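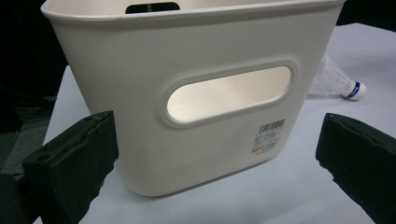

Virgil Mocanu had sold 244 plum dumplings by three in the afternoon, and the line still ran past the Voicu shoe store. He rolled each one in buttered crumbs and dropped it into a paper cup. The recipe was his aunt's - potato dough, a whole plum, a sugar cube where the pit used to be.

A woman from Dakik, the bakery across the street, reached the counter and ordered four.

"You're using cinnamon in the crumbs," she said after the first bite.

"A little."

"We tried that in July. It burned every time."

Virgil wiped his hands and thought about it. He had 20 plums left and no reason to help her.

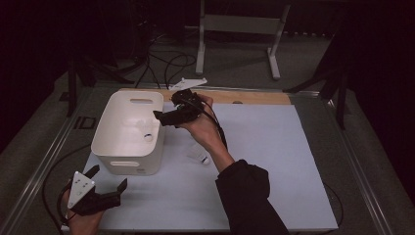
"Toast the crumbs first," he said. "Cinnamon goes in when the pan is off the heat."

She wrote it on her napkin, paid, and took the other three dumplings back across the street. A boy stepped up with his money already out.

"Two, please," the boy said, and Virgil reached for the cups.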